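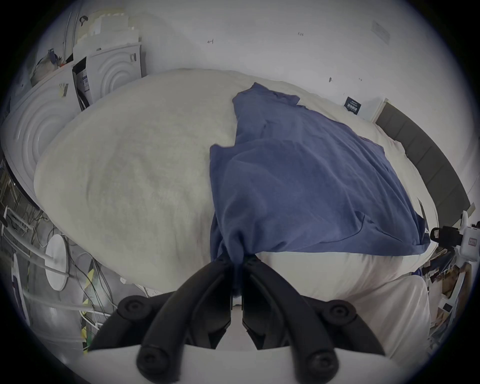 Hand-held grippers for cloth: long linkage fingers or short jaws?

tsandberg
Posted 10/19/25
We've been comparing two hand-held grippers for cloth folding demos, the Heltlow with the long linkage fingers and the Pelitz. Same job for both: pinch a fold off a soft bed, lift, lay it flat. The fisheye on the Heltlow sits behind the fingers. I have 338 usable demos with it so far and need to pick one before we order more. What are people using on soft surfaces?

koubek_d
Heltlow, no contest. The tips are narrow enough to get under one layer. On a hard table I would say either one works, but on a duvet you push down and everything sinks, and wide pads grab the bedding too.

mulberg_jp
Disagree. I ran the Heltlow from June on and the pivots get sloppy. After 2,971 cycles by our counter the tips no longer met. You can shim them but it comes back. How many cycles on yours?

tsandberg
Don't have a cycle count, just the demos. No play I can feel yet.

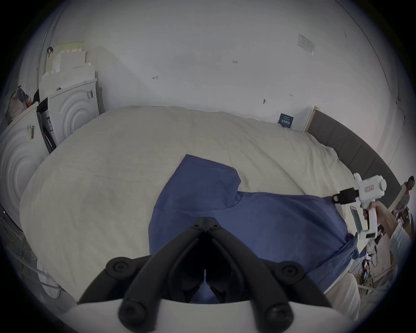
Blue cloth on the duvet, black gripper in front, white one with the phone at right

sindelar
Is the phone on the white one for tracking or are you using its video? We tried a phone mount on our Ambaye and the weight under the body made people's wrists roll. Our operators quit after 8 takes.

tsandberg
Tracking only. The weight is noticeable. I give people a break between sets and it's OK.

koubek_d
You lose the tips in the phone view anyway when the cloth bunches up. With the camera behind the fingers they stay in view until they go into the fold.

mulberg_jp
They stay in view but they also cover half the cloth. Our policy did worse with the fisheye alone than with the fisheye plus a side view. So I wouldn't rule out the second camera just because it's heavy.

polak_j
Which exposure setting? White bedding fools the auto exposure on ours and dark cloth goes to mush. Locking it fixed more failures than changing fingers did.

tsandberg
Auto. Will lock it and redo a set with the same cloth.

sindelar
Also try tape on the tips before you order anything. Two wraps of grip tape made our short jaws usable on thin cotton. It wears off fast, though.

mulberg_jp
Tape shifts your closing width. Recalibrate after or the numbers won't compare.

tsandberg
OK. Locked exposure first, then tape on the Pelitz, then I'll post the miss rates for both.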